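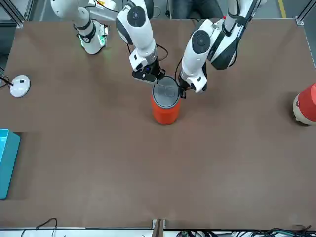 *Two white arms and an orange container at a big brown table.*

# Nadora Ball-Bearing Baren, 12 cm

**$89, in stock, ships from our Bralbridge shop**

If you've been printing woodcuts or linocuts at home with the back of a spoon, you already know the feeling: one lovely impression, then three blotchy ones, and a thumb that aches until the next morning. The spoon is a fine tool (I still keep mine in the drawer, and I'm fond of it), but there comes a point with bigger blocks and heavier paper when you want something with a bit more weight behind it, and that is where the Nadora comes in.

A baren is the hand tool you rub over the back of the paper to press it into the inked block. The traditional Japanese kind is a flat disk with a coil of twisted cord inside, wrapped in a bamboo sheath, and it's a beautiful thing to use once you have the knack. The Nadora goes at the same job another way. It has 31 steel balls set into the face, each one turning freely in its own seat, so the pressure lands in lots of small points and the tool rolls over the sheet without dragging on it. You get good, dark coverage with much less effort, and you can do it sitting down if your back is like mine.

## What you get

- One Nadora baren, 12 cm across, 600 g
- Turned beech handle with an oil finish
- Drawstring cotton bag
- A small square of oiled cloth for wiping the balls
- A folded sheet of care notes, written by Siebe Bakker, who assembles them

## Which papers and blocks it suits

Siebe made the first Nadora for oil-based ink on cherry and shina plywood, and it's still happiest there. It does very nicely on lino too, both the gray kind and the softer easy-cut stuff, though with easy-cut you'll want a light hand or the fine lines will fill in. For paper, anything from a medium Japanese kozo up to a heavy cotton printmaking sheet will work well. On very thin tissue the balls can leave little tracks, so slip a piece of baking parchment or smooth newsprint between the paper and the tool. I do that with nearly everything now, out of habit.

For water-based printing in the old style, with rice paste and damp paper, I'd point you to our cord-coil barens instead. You *can* use the Nadora for it, and Riet De Bruijn does, with lovely results in her snow landscapes, but damp fibers are easily bruised and it took her a good many sheets to get there.

## Setting up your table
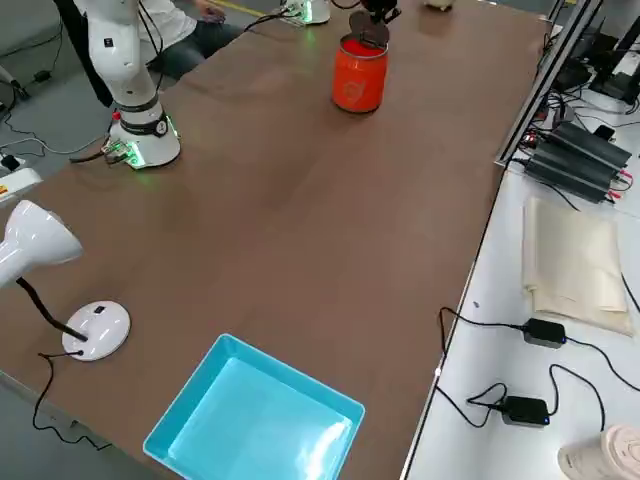 The baren does its best work when the block underneath stays perfectly still, so spend five minutes on your table before you ink anything. Clear off more room than you think you need: the block in the middle, a clean stack of paper on one side, and a place for your ink slab on the other, well away from your sleeves. Wood is a pleasant surface to print on and most of us have some at home, but a smooth top with a slight sheen, like the brown one in the photo, gives a block very little to hold on to. Put a sheet of thin rubber shelf liner under it, or use a registration board with a lip that hooks over the table edge. Check the height as well. If you're standing, your forearm should slope down a little toward the block so your own weight helps you along.

Start in the center of the print and work outward in small circles, overlapping them as you go. Lift one corner of the paper to look (keep a palm flat on the rest!) and go back over anything pale. Large solid areas like a second pass in straight strokes.

## Looking after it

Wipe the face with a dry rag after every session, then with the oiled cloth. If ink does get in among the balls, a drop of vegetable oil and an old toothbrush will bring it out. Please don't soak the whole thing — the handle is glued as well as screwed, and the glue won't thank you. Once a year, or whenever it starts to sound gritty, you can send it back and Siebe will open it up, clean the seats, and replace any ball that has gone dull. The first service is free, and you pay only the postage.

## From people who use it

> "I edition on 600-gram cotton, which is a silly choice for hand printing, and this is the only baren that gets me a real black."
> — Geert Verhoeven

> "Heavier than I expected. I got used to it within an afternoon, though I do wish the bag were a bit bigger."
> — Luzius Gasser

## Good to know before ordering

The handle comes in one size and suits left and right hands alike. If you have small hands, have a look at the Menon, which uses the same balls in a narrower body and weighs a good deal less. Both fit in the Bridano tool roll, in the wide pocket at the end.

Orders in by noon go out the same day. We close for two weeks in August, and anything ordered then is packed as soon as we're back. Questions are always welcome, even rambling ones: write to Sem De Haan at the shop and tell him what you're carving.

*Price and stock checked 5/15/25.*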